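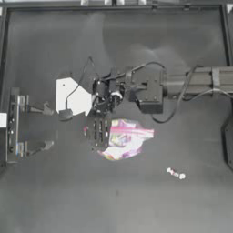

A dark gray work surface in a black frame.

Home Essays Kitchen Talk Archive About
Search this site Go
4 min read

Bring Back the Candy Counter

I miss buying candy by weight. I know how that sounds. There are bigger things to be upset about on a Tuesday, and I'm upset about some of those too, but let me have this one.

When I was a kid there was a shop called Lutow two bus stops from our apartment, and it had a wall of glass jars with metal scoops on strings. You got a paper bag and you went down the line. My sister filled hers with licorice, all of it, every time, which I still think was a cry for help. I took one or two of everything, and then I stood at the scale feeling sick with nerves in case it came to more than I had in my pocket. It usually did! The woman at the register would take out a caramel and look at me as if to say, well, now you know.

Now I go to the big supermarket out by the highway and the candy aisle is as long as a bowling lane, and I can't buy four lemon drops. I can buy a sack of lemon drops the size of a pillow. The "sharing size" is on sale, so of course I get the sharing size, and then I share it with myself in the car.
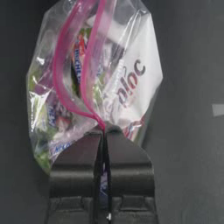 Candy in a clear zipper bag with bright pink tracks.

People will tell you the big bag is cheaper, and per ounce it is. But I don't eat by the ounce, I eat by the bag. Last July I bought one that had over 2,000 calories in it (I read the back afterward, a mistake) and it was gone by Thursday. A little paper bag from Lutow would have cost me more per piece and a lot less in the end. And the zipper on the top doesn't help me. I'm glad some people can close a bag and walk away. I close it, I open it again, I might as well leave it on my lap.

What I really miss is the choosing, though. You had to stand there and decide. Was this a sour week or a chocolate week? Did you want to gamble on the green ones? A sealed bag has done all of that for you, and it has put in the orange ones that I have disliked for my whole life.

There's a place called Saithong near my office that still has 18 jars behind the counter, and I go maybe twice a month. It's slow. You wait while the person ahead of you changes her mind about the ginger chews — and I have been that person, so I keep quiet. I come out with a handful of candy and I make it last till bedtime, most days.

Previous Next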